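Notes for the evening talk, "Keeping a Small Shop's Paperwork Sane"

Start slowly. Thank Hằng Khúc for the tea and for letting us run over last time. Wait for the people at the back to find chairs.

Opening: I kept the books at Gaketti for 29 years, and for the first 6 of them I kept them badly (pause, let them laugh). Tell the one about the shoebox and the spring I found 53 unpaid invoices under the winter receipts. Go easy on myself here, but do say how it felt, because I think half the room has a shoebox of their own at home.

Then the main idea, which is so plain I'm almost shy about it: handle each piece of paper on the day it comes in. Open it, date it, put it where it lives. Yến Nghiêm taught me that when she came over from Dosden, and she was very kind about the state of my desk.

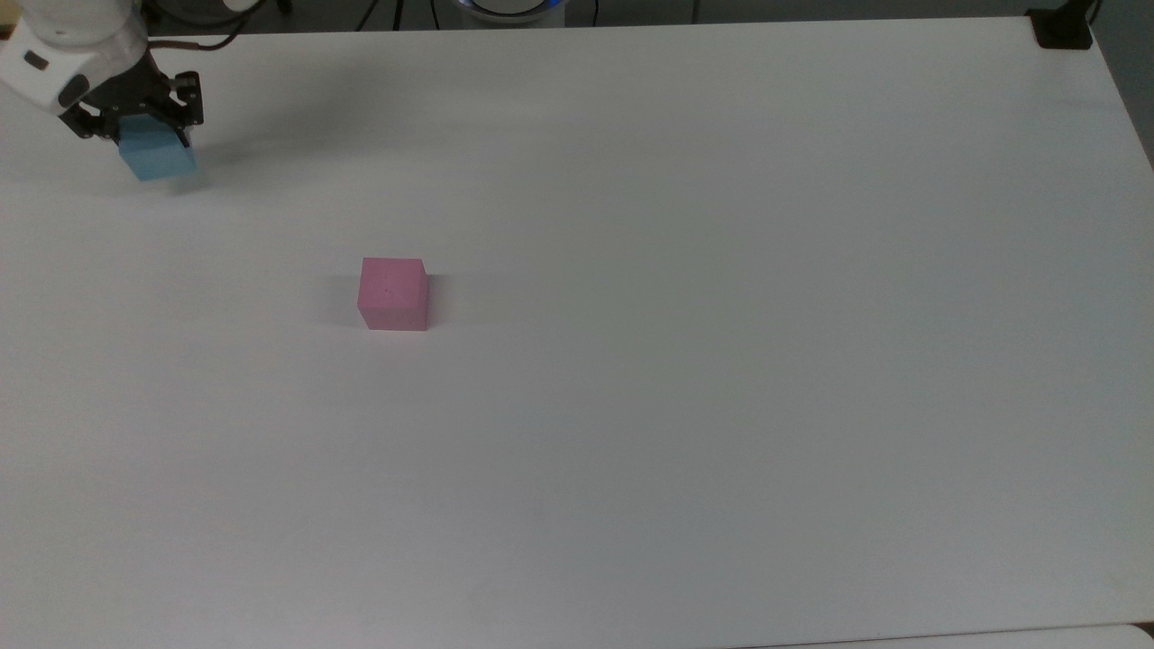 Next, sorting. I used to have a folder for everything under the sun, and of course I could never remember whether the van insurance was under V or I. Now I have paid, unpaid and ask somebody. Mention that Khang Mạc does the same with colored tabs and swears by it, and I've never had the heart to tell him I can't tell his two greens apart.

Money part, keep it short! If a bill is under 200 dollars, pay it the same afternoon. Anything bigger gets a night's sleep. Someone will ask about software. Say I've used Grareren and liked it well enough, but please don't let me get drawn into the passwords story again, we'll be here until ten.

If there's time, the May stock count and the missing ladder.

Questions. Định Cù has offered to carry the microphone around. Sign-up sheet for the next talk is by the coats, and Thư Dương has the handouts.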